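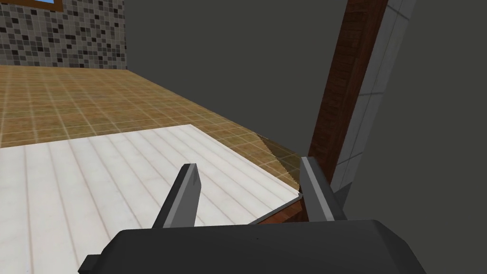 The Case for the Spare Room

Zodwa Fourie has a spare room, and in nine years it has been slept in by exactly one guest, a cousin who left early. The rest of the time it holds an ironing board, two broken lamps and a bed made up with the best sheets in the house. Fourie herself sleeps on the second-best.

"You have to be ready," she told me. Ready for whom, she couldn't say.

I know the feeling. My wife and I pay for a second bedroom every month, and what we have to show for it is a place to put the vacuum. I once worked out that we could put my mother up at a decent hotel for 226 nights before the room paid for itself. She stays for three, and complains about the pillow.

Trevia, the small town where Fourie and I both live, was built for families of six. It is now mostly occupied by couples and their exercise bikes. Mandla Moodley, who has sold houses here since his knees gave out, says buyers still ask for the extra bedroom before they ask about the roof. He showed one place in September with 132 square feet of it, down at the end of a hall, and watched grown adults stand in the doorway and sigh.
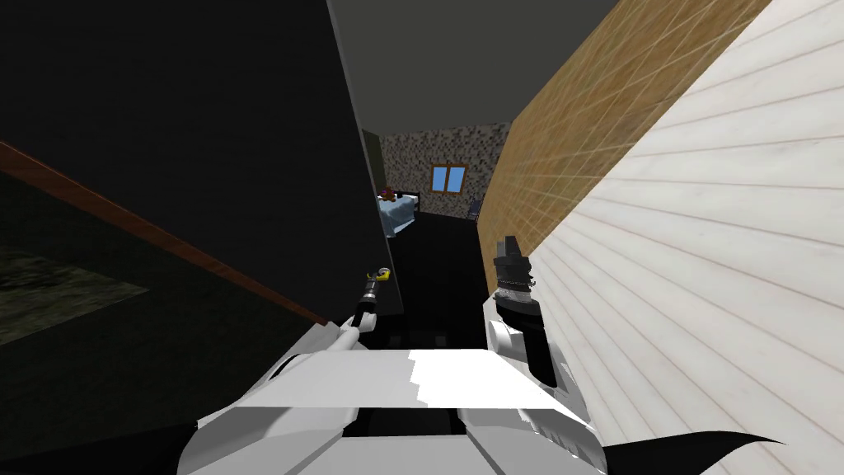
So should you give the room up? Only if you can name what you would do with it instead, and would still want to do it in February.

Yaw Addo could. He sold the guest bed for $300, bought a piano and has since learned most of one waltz. His brother now sleeps on the couch when he visits -- he visits less, and Addo plays more.

Fourie is holding firm. When I stopped by last week she was washing the good sheets again, though they hadn't been used. They get dusty, she said, and handed me the other end to fold.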